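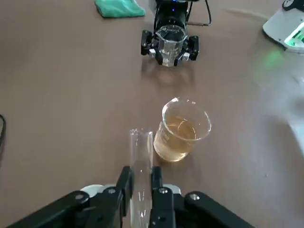 4. DISCUSSION

4.2 How far can colour readings by householders be trusted?

Figure 3. Test tube of clear glass, open at the top.

The case for letting well owners test their own water rests largely on the Rakena trial, in which 394 households read nitrate levels by matching a tube of treated water against a printed card. Ragab and Stan took the close match with laboratory values as proof that the method works in ordinary kitchens. We are not persuaded. Householders were shown the card and given a practice reading on the same visit, and 168 of them had a member of the project team in the room when they wrote down their result. It is hard to say whose eyes were being tested.

The glass itself raises a smaller doubt. A tube such as the one in Figure 3 throws back light from its curved walls, and a pale pink seen against a window may not look the same against a tiled wall. The Rakena instructions ask for "good light" and leave it there. In Gumari, where we repeated the readings in August without any helper present, two members of one family often chose different squares on the card for the same water. Stan (personal communication) puts this down to tired eyes in the evening. That may be so, but people do test their water in the evening.

We would also question the choice of cut-off. Few wells in either district came near it, so a card that always read "low" would have scored well. The Vistska wells, which are shallower and lie close to grazed land, would make a harder test, and we know of no plan to use them.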